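Lornovell Seed Swap: Frequently Asked Questions

We get a lot of mail about the swap, and we love it! Most questions come up again and again, so the answers are gathered on this page. It was last updated on 14th August.

What is the Lornovell Seed Swap?

It's a free exchange of home-saved vegetable, herb and flower seed. You send in or drop off seed from your own garden, and you take home seed from somebody else's. No money changes hands for the seed itself. Last season 1,838 packets went out, and the range was fantastic: blue-podded peas, striped tomatoes, a lettuce so dark it looked nearly black, and more kinds of pole bean than we knew existed.

Do I have to bring seed to take seed?

No. If this is your first year growing, come and take up to ten packets with our blessing. All we ask is that you try saving seed from one of them. Beans are a great choice. Let a few pods go brown and papery on the plant, shell them on a dry afternoon, and you've done it.

When and where does it happen?

The big swap is in March at Naldale Hall, in the long room on the ground floor. Doors open at ten and we pack up at three. The first hour is the busiest and the best for rare tomatoes, but if you like to chat about your garden and read every label (we do!), come after lunch when there's more elbow room.

I can't get to Naldale. Can I swap by mail?

Yes, please do. Mail swaps run all fall and winter. Send your packets in a padded envelope with a wish list and a second envelope, stamped and addressed to yourself. Give us three or four more wishes than you have packets, in case something runs out. Bean and pea seed is heavy, so put enough postage on the return envelope if you're asking for a lot of it.

Which seed is easiest to save?

Beans, peas, lettuce and tomatoes. They mostly pollinate themselves, so what you sow next year should look very much like what you grew this year. Peppers are nearly as easy, though sweet and hot ones grown side by side can cross and give you a surprise later on.

What about squash and pumpkins?

Squash are thrilling to grow and a headache to save. Bees carry pollen between different kinds of the same species, and the next generation can be anything from delicious to bitter. We only accept squash seed if you pollinated the flowers by hand and taped them shut, or if you're certain there was no other squash of that species nearby. Please don't send seed from ornamental gourds at all.

Can I send seed from store-bought hybrids?

We'd rather you didn't. Seed marked F1 on the packet won't come true, and people who pick up a labeled variety expect to get that variety. If you've been growing out a cross of your own and selecting it for several years, that's a different story and we want to hear all of it. The Dumitrescu pepper on our list began as somebody's happy accident, and it's now the packet we get asked for most.

How dry does seed need to be?

Drier than you think. A bean should shatter when you hit it with a hammer, and if it squashes or dents, give it another week or two. Tomato seed should slide around on the plate without sticking. Spread everything in a thin layer, somewhere airy and out of the sun, and stir it with your fingers once a day. Never use the oven, even on low.

Ceramic plates and coffee filters both work well for drying. Paper towels are fine for lettuce but terrible for tomatoes, which glue themselves on and have to be picked off one by one. 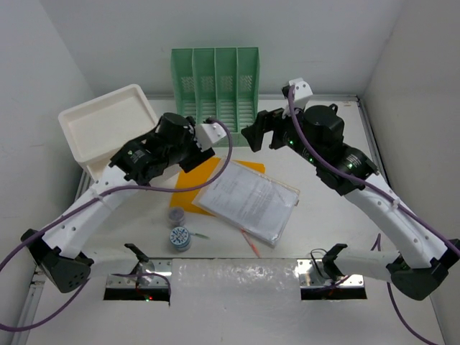 Once it's dry, move your seed into paper envelopes right away, and write the label before you fill the envelope. Pencil lasts longer than most pens. Keep the envelopes in a lidded jar in the coolest room you have. A closet on the north side of the house is lovely, and a shelf above the stove is about the worst spot there is.

What should I write on the packet?

The variety name, the year you harvested it, your town, and whether you grew other varieties of the same crop close by. After that, add anything you like! "Sweet even when huge" is a perfect note. So is "slugs adore it." People really do choose by these little comments, and the packets with stories on them go first.

How many seeds go in a packet?

Enough for a small household to grow a decent crop and save from it. For beans and peas that's 30, for tomatoes and peppers 15, and for lettuce a good pinch. There's no need to count lettuce seed, and we won't either.

How long will my seed keep?

Onion and parsnip are best used within a year. Peppers and corn will usually give you two or three years, beans and peas three or four, and tomatoes often go well past five if they've stayed cool and dry. If you're unsure, roll ten seeds in a damp cloth, tuck them into a plastic bag and leave them somewhere warm. Seven or more sprouts means the batch is good to share.

What is the Diso list?

Diso is our catalog of everything people in the swap have grown and offered. It has 794 entries at the moment, each with growing notes from at least one gardener. You can browse it by crop or by days to harvest. Not everything on it is available in a given year, so treat it as a wish list and have a second choice ready.

Can schools and community gardens take part?

Absolutely, and we set aside 1,000 packets for them every year. Write to us before the end of the year with the size of your beds and what you'd like to grow. Fast crops suit school terms best: radishes, peas, salad greens and small carrots. Sunflowers are always a hit too, and a single head gives enough seed for a whole class to sow again.

My seed didn't come up. What did I do wrong?

Quite possibly nothing. Cold soil is the usual cause, especially with beans, which rot if they go in too early. Wait a couple of weeks and try again. If a second sowing fails, tell us the variety and the year on the packet and we'll check whether others have had trouble with it. We'll gladly send a replacement if we have one.

How do I get in touch?

Use the form on the contact page, or come and find us at the welcome table in March. Include your wish list if you're writing about a mail swap. Replies can be slow at harvest time, when we're all out shelling beans.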